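4.2 Shelf reaching in simulation

The reaching policy was trained on demonstrations collected in the Hurnitcombe kitchen set and evaluated with the refrigerator already open. Each trial starts from a random base offset, and the policy has 30 seconds to bring the gripper to a target point between two shelves. A trial fails if any link touches a door or a shelf edge. Araba Annan wrote the contact check; Theophilus Bonsu ran the baseline planner.

We collected 470 demonstrations by teleoperation and held out 30 for validation. Demonstrations with a door contact were discarded before training and are not in that count. 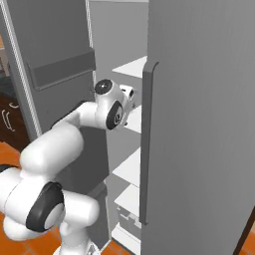
Evaluation used 200 trials per method, with identical seeds. The learned policy reached the target more often than the planner when the base started close to the doors, and less often when it started far to the left. Most failures were contacts at the elbow -- the gripper was usually clear of the shelf by then. Adding elbow position to the observation reduced these contacts but made the motion slower, and several runs timed out.

We did not vary shelf spacing or lighting. Zuleica Guimarães is repeating the evaluation with the doors at smaller opening angles, and her results will go in Section 4.3.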